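How do you store a big pile of loose Lego without losing your mind?
Asked by Kilian Wieser, 27th June

So my sister moved to Talluncombe and left me her kids' old Lego, which is one giant duffel bag of everything mixed together. I want to get it sorted before my nephews visit in October. I started by color and after two evenings I could not find a single small piece in the red pile, it's all just red! Do people sort by color or by shape? And what do you keep it in? I don't want to spend a fortune on drawers.

3 answers

Answer from Werkilby
Shape, shape, shape. Your eyes can pick a blue piece out of mixed colors in a second, but a tiny clip in a heap of same-color bricks just vanishes. I did mine last winter (a little over 1000 pieces, so nothing crazy) and here's how I'd go about it:

1. Dump everything on an old bed sheet. When you're done for the night you grab the corners and the whole mess goes back in the bag.

2. Pull out the big stuff first, like baseplates, wheels and long plates. It goes fast and the pile shrinks a lot, which is good for morale.

3. Use open bins for the rough sort and don't worry about being neat. Plain gray ones are fine, and two of them one behind the other on a table will get you going.

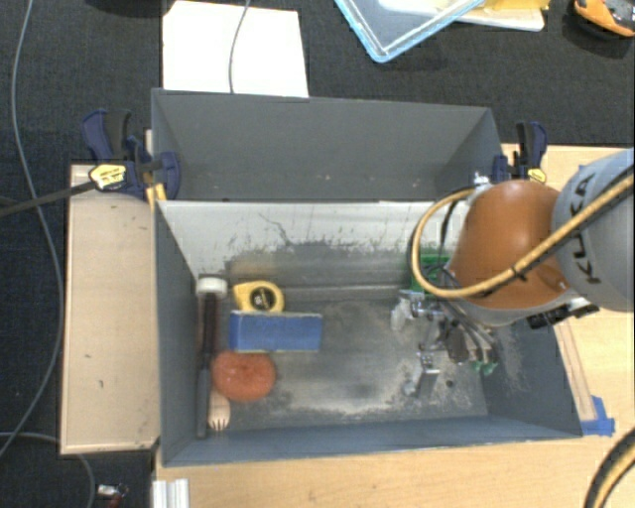
4. Only split a bin when it annoys you. I ended up with 6 groups and I've never needed more.

5. Minifigures get their own box. Heads, hair, hats, all of it. Trust me.

Answer from Lulisik
by color. looks way nicer on a shelf

Answer from Tiêu
I mostly agree with Werkilby, but wash it before you sort! Mine had dog hair in it. Mesh bag, lukewarm water, a squirt of dish soap, then spread it on towels overnight. Keep stickered pieces and anything electric out of the water. If your nephews are little, I'd skip the fine sorting too, they'll undo it by lunch.

Related questions
Getting old stickers off plastic bricks (178 views)
Best rug for a playroom?
What to do with 127 spare jigsaw pieces

Contact us | Copyright Talluncombe Community Help | Back to top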